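The Afternoon a Robot Did My Dishes

By Mylene Barredo

By the time I found the right door at Fendham, the open day was well under way and somebody had already eaten all the good pastries. I signed the sheet, got a paper badge with my first name spelled wrong, and followed the noise.

Fendham builds hands. There are whole robots in the building too, of course, but ask anyone who works there and the hand is what they want to talk about. The company's current project is called Zirkska, and for one afternoon each July the engineers open up the workshop and the practice kitchen and let the rest of us get in their way.

I've been to my share of these things. Usually there's a rope, a looped video and a machine that waves at you — fun for a minute or so, and then you go looking for the coffee. I stayed at Fendham until they were stacking the chairs.

Most of that is the fault of Ingvar Thoroddsen, who leads the hand team and has the kind of excitement that makes you forget to take notes. He came to robotics from repairing church organs, and he still talks about his work in terms of touch and pressure and air. "People look at the face first," he told me while we waited for the kitchen to be free. "I keep telling them, look at the fingertips! The fingertips are where you find out what it can do."

So I looked at the fingertips. I got to hold a spare one, a rounded little pad with just enough give to it that I kept squeezing it in my pocket until I was asked to hand it back. The team has been through 14 versions. An early one was so grippy that it wouldn't let go of a sponge, and they still have the sponge, pinned to a corkboard next to the vacation schedule.

The covering over the hand has its own history. Bare joints collect crumbs and catch on dish towels, and a hand meant for a kitchen is going to meet plenty of both. Thoroddsen's group tried smooth sleeves first and hated them; the material bunched up at the base of the thumb whenever it moved. Ribs and folds solved that, more or less. The folds open and close as the joint bends, much like the bellows in an accordion (or an organ, as I was reminded more than once).

Then came the kitchen, and the part I'd driven 90 miles for.

If you imagine a lab kitchen, you probably imagine a fake one. Fendham's has a marble island, a proper double sink and people's stuff left lying on the counter. The team likes it that way. A tidy kitchen teaches you very little, Thoroddsen said, and then he apologized for the laptop, which was his.

The task was cups. Get hold of a cup at the sink, keep hold of it, don't scratch anything, don't drop anything. I can hear you yawning, and I would have yawned too, but watch your own hand the next time you pick a cup off a dish rack. Your fingers open before they get there. They slide in beside the metal rods without hitting them. You squeeze just hard enough, and you never once think about it. Every bit of that has to be worked out for a machine, and seeing it done slowly made me feel oddly proud of my own thumbs.

There were 20 of us at the session I joined, including a retired dentist who asked the best questions of the day. She wanted to know what the hand does when it feels something it didn't expect. It stops, Thoroddsen said, and it would much sooner stop too often than too seldom. She nodded as if she'd hired him.

A boy of 6 wanted to know if it could do homework. He was told it couldn't even do its own.

I asked when any of this might show up in a house, and I liked that I didn't get a date. The group has a software package, Flineo, that handles the timing of the fingers, and a second kitchen is being fitted out in Fajardo, where the damp sea air will give the joints a harder life. After that come more kinds of dishes. Bowls are on the list. Wine glasses are on the list too, in smaller handwriting.

What stayed with me on the drive home was how much of the work is close-up work. You can stand across the room and admire the arm, and I did, but the interesting business all happens within a few inches of the fingers — hinges, pads, little gaps, the folds of that dark covering. 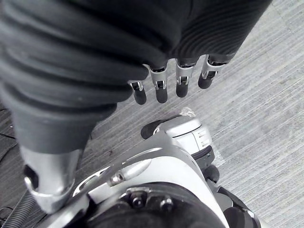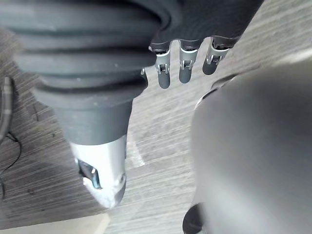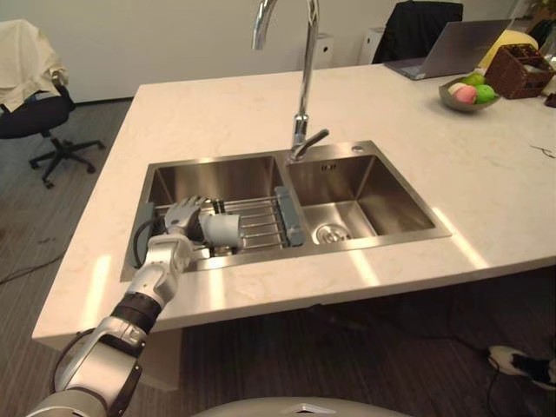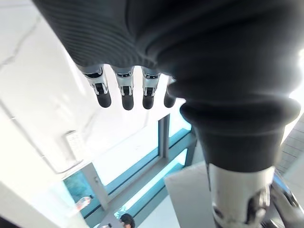 Fingers at close range, and in the third picture, a white cup in hand over the dish rack at Fendham's kitchen island.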